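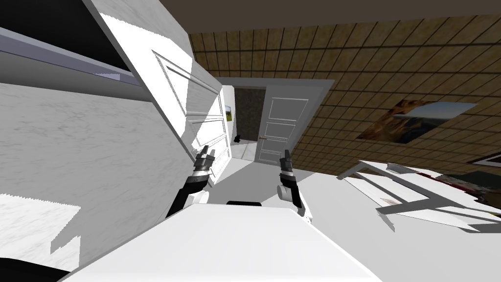 I'd been trying to get half an hour with the race engineer at Trudlow for most of the winter, and when it finally happened it was on two folding chairs behind the team's truck at Tamton, with a generator going and a paper plate of chips between us. Trudlow don't like their staff being named in print, so I promised to stick to "the engineer", and in return I got a proper conversation (and most of the chips).

If you don't follow electric touring cars, Trudlow are the small blue team that came fourth last year on what everybody in the paddock assumes is the tightest budget of the lot. I started with the thing I most wanted to know about, the new battery rule, which lets teams choose their own cooling for the first time.

"It's the best thing they've done," the engineer said, before I'd quite finished asking. "Last year we all had the same pack and the same cooling, so if it was a warm day everybody backed off at the same point and you got a procession. Now you've got people going at it in completely different ways. We've gone for smaller ducts and a bigger pump. Kadrić have gone the other way. One of us is going to look very silly by the end of the year!"

I asked who.

"Ask me after Nadumitz."

Nadumitz comes up a lot when you talk to this team. It's the long one, up in the hills, 14 corners and a climb that goes on and on, and it's where Trudlow's season fell to bits last time. They were second with 2 laps left when the car cut its own power to protect the battery and rolled to a stop on the hill. I was standing at the fence just below and I still remember how quiet it went.

"I had my head in my hands," the engineer told me. "The driver came on the radio and said, very politely, 'Is that supposed to happen?' And I had to say well, yes, it is, that's the software doing what we told it to do. We'd set the limit too low. We were frightened of cooking the pack, so we'd left ourselves a margin, and then a bit more margin on top of that. There was plenty of life left in it when we got it home. That made it worse."

So what's changed? Quite a lot of dull work, by the sound of it. The team spent December going back through every lap they'd recorded, looking at how the temperature in the pack rose on the climb and how quickly it dropped again on the way down.

"We had 164 laps with good numbers on them," said the engineer. "You'd think that'd be loads, but half of those are behind a safety car or in the rain, or somebody's got a bent wing. You end up squinting at a graph at eleven at night, arguing over whether a wobble means anything. I loved it, to be fair. My family didn't see much of me."

The car now makes 235 kilowatts in race trim, same as everybody else's, so the gains have to come from how long you can stay up there. I wondered whether that makes it less fun for the driver, having all this going on underneath and being told when to lift.

"People say that to me all the time and I don't get it. Drivers have always looked after something. Tyres, fuel, brakes, a gearbox that's on its way out. A good driver lifts a little bit early going into the hairpin and you'd never spot it from the stands, and then they've got a whole straight's worth of attack later on when the other one hasn't. I think that's lovely to watch. You just have to know where to look."

I said I mostly didn't know where to look, and got a quick lesson with a chip standing in for the car. Watch the gap on the way into the corner, apparently, and ignore the gap on the way out. I tried it that afternoon during practice and I think I caught it happening at the chicane, although it might just have been somebody braking badly.

We talked a bit about money too. Trudlow build as much as they can themselves and buy the rest second-hand, including a pit gantry that came from a team that packed up a few years ago. The engineer would like one more person on the software side and a truck with a heater that works.

"And a spare pump. We've got one spare. If we use it here, I'm driving through the night to fetch another."

By then someone was shouting from the garage about tyre pressures and my half hour was well and truly over. I asked for a prediction for Sunday's race and was told fifth, maybe fourth if it stays cool. Then the engineer took the last chip and went back to work.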